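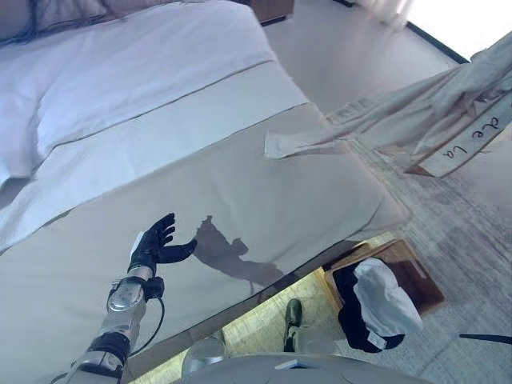 Pevgate 4 review: a mesher and solver in one window

I do thermal and airflow work for a small company that makes ventilation units. For most of the last six years I used a separate mesher and a separate solver, and moved files between them by hand. In October our license for the mesher came up for renewal and I got approval to try Pevgate 4 instead. I have now used it on three paid jobs and one internal one. This review covers the desktop version on Linux. I did not test the cloud option.

Installation

The installer is a single file and took less than ten minutes. The license server was harder. It wants a fixed port, and our IT department had that port blocked. The error message only says "license not available," so I lost most of a morning to it. Support answered the same afternoon with the port number, which should be on the first page of the manual.

Geometry and meshing

Import is good. I brought in a fan housing from Gravar, the CAD package we use, and it came through with 27 small gaps along the flange. The repair tool found all of them and closed all but two without help. In my old mesher I would have gone back to the CAD model.

The mesh itself is mostly hexahedral with cut cells at the walls. Boundary layers are set per surface, and you can save a group of settings and use it again on the next part. I would like to see a better preview. At the moment you get the surface mesh only, and have to run the full mesh to find out what the layers look like in tight corners.

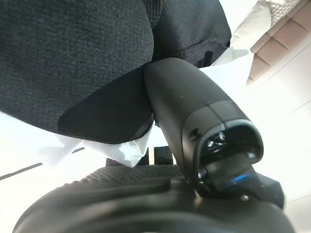 Can you bring in a mesh made somewhere else?

You can, as long as it is in CGNS format. Boundary names are kept, but layer settings are lost and the mesh can't be refined further inside Pevgate.

Solver speed

My test case is a duct with two bends and a heated plate, which I also have in Hakance, our old solver. Both ran on the same workstation with the same turbulence model and the same convergence targets. Hakance took 1,321 seconds. Pevgate took 761. The pressure drop agreed to within one percent, and the plate temperatures were close enough that I would not argue about them.

On transient runs the gap was smaller. The automatic time step is cautious at the start, and you can't set a minimum from the menu. There is a line you can add to the case file, which I got from Bernice Bawa on the user forum. It works, but it gets overwritten if you save from the main window afterward.
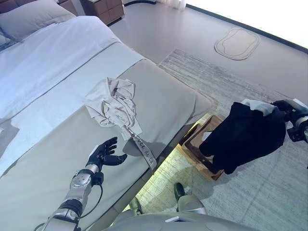
The other thing I noticed with transient runs is the size of the results files. By default every field is written at every save point. Turn off the ones you don't need before you start. The setting is under Output, then Advanced, and it has to be changed for each case.

Post-processing

Basic plots, slices and streamlines are fine. Reports are weak. You can export tables and pictures, but there is no template that fills itself in after a run, so I still send everything to Ofori and build the client report there. The export to Ofori keeps units, which the old one did not.

Price

We pay per seat, per year, with four cores included. Extra cores are sold in packs. For one engineer it came out a little cheaper than the two programs it replaced. With three or more people sharing a license I think the old setup would win, so ask for a quote on floating seats first.

Would I buy it again

Yes, for steady internal flow with messy CAD. I renewed for a year. If your work is mainly long transient runs, get the trial and check the time step behavior on one of your own cases. I'm told version 5 puts the minimum step in the menu, and I'll update this page when I have it installed.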